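Teaching a simulated robot by remote control

I got to try the new remote teaching setup at Bradus in August, and I'm still grinning! You steer the robot through a simulated room with a pair of hand controllers, and it learns from your runs. Mine was a little yellow duck on a round table, with a tall dark cylinder standing right behind it.
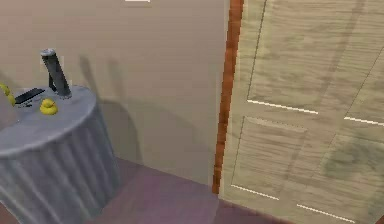 What comes next

Wilma Desmet wants 65 good runs of the duck task before they let the robot have a go alone. I gave her 11 in an afternoon (two got thrown out - I was rushing). Kristof Groen is fixing the lag in the controllers now, and visitors can sign up for a 20 minute turn at the front desk.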